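Stanum Reservoir cover to be mended, again, as Jademham waits for its water savings

JADEMHAM — The city's effort to keep its drinking water from floating off into the sky has hit a snag, and the snag has a goose nest in it.

Public works staff confirmed this month that the floating fabric cover on the east basin of Stanum Reservoir will stay in place through another summer, despite having torn along its northern seam for the second time. It will be repaired on the water, in sections, by the contractor that installed it. The work is due to start in May and take six weeks, assuming the birds are finished with the corner they have been using.

The cover was supposed to be the easy part of Jademham's climate plan. Two summers ago, with the reservoir down and brown lawns up and down the hill, the city decided that evaporation was a kind of leak and that leaks could be fixed. Werkitz, a firm best known until then for pool covers and the tarps you see over road salt, won the job. It delivered a pale woven sheet in long panels, sewn together at the shore and hauled out by boats while a school band played. The band was very good. The wind was also in fine form, and the launch was moved back to the following morning.

Supporters had two hopes for the cover. It would hold down evaporation in the hot months, and by shading the water it would starve out the algae that gives local taps their late-August flavor, described in the city's own customer survey as "garden hose, but older." The survey drew 194 responses, a record for a Jademham utility mailing, and quite a few of them went on for several pages.

The shade seems to have worked, at least where there is shade. Singhal, the lab that tests the reservoir for the city, reported less algae in samples taken under the cover than in samples from the open west basin. The same report cautions that last summer was cooler than the one before, that the samples were few, and that water has a habit of moving from one basin to the other without asking. It calls the findings "encouraging but preliminary." The city's newsletter kept the first word.

Whether the cover is saving any water is harder to say. The gauge meant to measure it was installed on the wrong side of the spillway, where it collected a full season of excellent data about the creek. It has been moved. Public works says it expects a usable number by fall and asks residents to be patient, and meanwhile to stick to the watering schedule printed on the back of their bills. Even-numbered houses water in the morning. Odd-numbered houses water in the evening. People who live at the end of Quarry Lane, where the house numbers were assigned during what must have been a lively week at the planning office, should call.

The first tear came last fall, after a storm pulled one of the shore anchors. Werkitz patched it at no charge and described the damage as a settling-in issue. The second, which opened over the winter, is longer. According to the contractor's inspection notes, ice formed in a fold, thawed, formed again, and worked at the seam until the stitching let go. The notes recommend a heavier thread and a double row. They also recommend "removal of nesting material," a line that drew more public comment than the rest of the document put together.

That comment filled most of an evening at City Hall. One resident argued that the geese were there first. Another argued that they were not, that they had come for the cover, which is flat and warm and has a view, and that the city had built them a patio with public money. A third wanted to know why the reservoir could not be filled with those black plastic balls she had seen on television. The answer was that it could, for a price, and that the plastic balls raise questions of their own, beginning with what happens to all of them when they get old. The fabric sheet will get old too. Werkitz says it can be recycled at the end of its life, though when asked where, the company replied that it was "in conversation with partners."

State rules protect active nests, so the crew will work from the south end and leave the northern corner for last. Staff have roped off the nearest stretch of the shore path and put up a sign with a picture of a goose on it. Someone has since added eyebrows.

Money is the other matter. The repair falls partly under warranty and partly under maintenance, and the city and its contractor have spent much of the spring exchanging letters on the meaning of the word "seam." A seam that was sewn badly is the contractor's problem. A seam that was sewn well and then met with weather is Jademham's. The parties have settled on splitting the labor and will argue about the thread later. Water rates are not expected to change this year, according to the utility, which said the same thing last year shortly before they did.

Local conservation groups are divided, politely. The watershed alliance supports keeping the cover and wants a better study of what it does to insects and the swallows that eat them. The anglers want it gone from the east basin, where they say the best fishing used to be, though the anglers of Jademham have been saying that about wherever they cannot fish for as long as anyone at this paper can remember. A smaller group, with a table outside the library, points out that fixing the old pipes under the downtown streets would save water without needing a boat. The city agrees. The pipes are in the plan, several pages after the cover, in a section with fewer illustrations.

Visitors to the reservoir can still use the west shore, the picnic ground, and the boat ramp until the crew needs it. The restrooms are closed for reasons unrelated to the climate. A public viewing day is planned once the new seam is finished, weather and geese permitting, and the school band has been asked back. It is understood to be considering a program of shorter pieces.
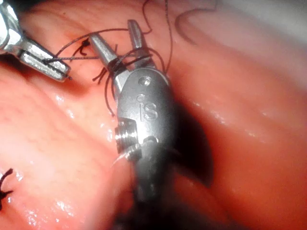

The seam itself will be closed by hand, from a raft, one section at a time. Werkitz has told the city that each section will be tied off separately, so that if one gives way next winter the rest should hold, a precaution that might have been welcome the first time. Surgeons would know the general idea: dark thread wrapped around the instrument, knots sitting on the pink tissue, a second set of metal jaws close by. The reservoir crew will have no robotic instruments and a good deal more wind. It will also be closing a far longer opening, with curved needles the length of a forearm and waxed cord that came, the contractor says, from a sailmaker. The old thread will be pulled out as the crew goes and bagged for the landfill. Residents who want to follow along can sign up for weekly updates from public works, which will also say when the ramp is closed.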